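Candle and Brass Care for a Chapel or Prayer Room
Prollow House household notes, revised June

Wax on altar linen. Let the wax harden fully before touching it. Lift the bulk with the back of a butter knife, working from the edge inward. Place the cloth between two layers of plain brown paper and press with a warm iron, no steam. Change the paper as soon as it turns translucent. Wash at the temperature on the label. Colored wax often leaves dye, which needs a soak in oxygen bleach before washing.

Wax in candle followers. Stand the follower upside down on folded paper towel in an oven at the lowest setting for 11 minutes. Wipe while warm. Do not scrape the inner lip.
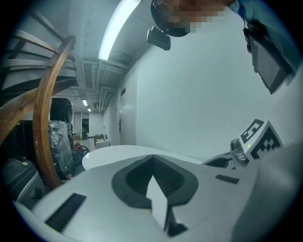

Can lacquered brass candlesticks be polished with ordinary metal polish?
Lacquered pieces should only be washed in lukewarm water with a drop of dish soap and dried at once. Polish cuts through the lacquer in patches, and the bare metal then tarnishes unevenly. If the lacquer is already failing, have it stripped and redone.

Unlacquered brass. Remove wax first with hot water, never a blade. Apply Plaren paste sparingly with cotton, rub in straight lines, and buff with a clean cloth. Residue in engraved lettering comes out with a soft toothbrush. Two light passes are better than one heavy one.

Sanctuary lamp glass. Soak 5 minutes in hot water, then wipe. Ruby glass scratches easily; keep abrasive pads away from it.

Incense residue. Empty the thurible only when the charcoal is cold. Line the bowl with foil before each use. Tar on the chains loosens in washing soda, 4 tablespoons to a bucket. Rinse twice and hang to dry.
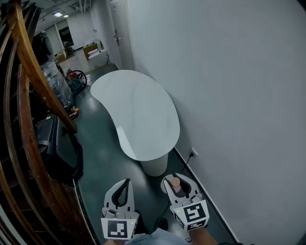
White table with a curved, glossy top.

Storage. Keep candles flat, in the dark and below 75°F. Wrap brass in acid-free tissue. Newspaper marks it.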